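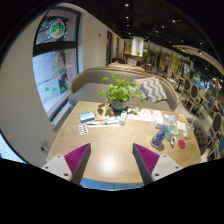 The round table in the front lounge gets cleared on Fri 5 May, and anything still on it that morning goes to the desk. It was put there for people waiting on a ride or a phone call, and over the spring it has turned into the place where everyone in the building sets things down. The potted plant in the middle belongs there. The blister pack of red-and-white capsules beside it does not, and neither do the small boxes and tubes on that side. If you have left medicine in the lounge, please pick it up today. Children come through after school, and the desk can't hand out pills to anyone who can't say what they are.

Papers are the other half of the problem. Last month's cleanup filled 2 grocery bags, most of it flyers and handouts from the Zosach open house. Take home what you want to keep. The rest goes in the recycling bin by the mail slots.

Drinks are still fine in the lounge, with lids if you have them. Bottles with something left in them, like the clear one with the blue liquid, can't go in recycling until they are emptied. Pour them out in the kitchenette sink.
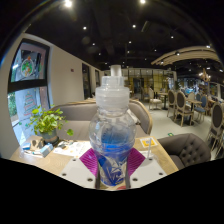
What goes where

Mugs and glasses from the kitchenette go back to the kitchenette, washed. We bought 20 mugs from Unditz last June and the shelf is short again. If one has ended up in your room, leave it on the drying rack. There is no need to tell the desk.

Pens go in the jar by the sign-in book. Cards, keys, glasses and anything with a name on it go to the desk, where they are kept in a tray for a month. Opened food and used napkins go in the trash the same day.

The plant stays where it is and has a watering card in the desk drawer. Please check the card before you water it, and don't tip leftover drinks into the pot. If the leaves need dusting, use a damp cloth.

Coasters stay on the table. The round red one under the blue bottle is the kind we want to keep using, as the light wood marks easily. Refinishing the top was quoted at 305 dollars by the shop in Cimberg, and we would like to spend that on the reading lamps.

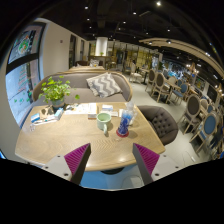
Photo: Lumanlan House newsletter

The sofa will be vacuumed the same morning, so please take your bags and coats off it the night before. The gray-and-white chevron cushion will be put back when the work is done. The lounge reopens at noon.

After that, the table will be wiped down every evening at closing. Small things found on it will go straight to the tray, and loose papers to recycling. Menus and booklets people want to share can go in the rack by the door, which has plenty of space.

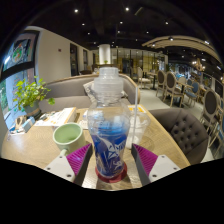

One reader wrote to ask whether a basket could be left on the table for small items, so that a phone charger or a pair of glasses doesn't have to travel to the desk every night. The same note said the tray is hard to get to after the desk closes. We will try a basket on the side shelf through June. Medicine and keys will still go to the desk.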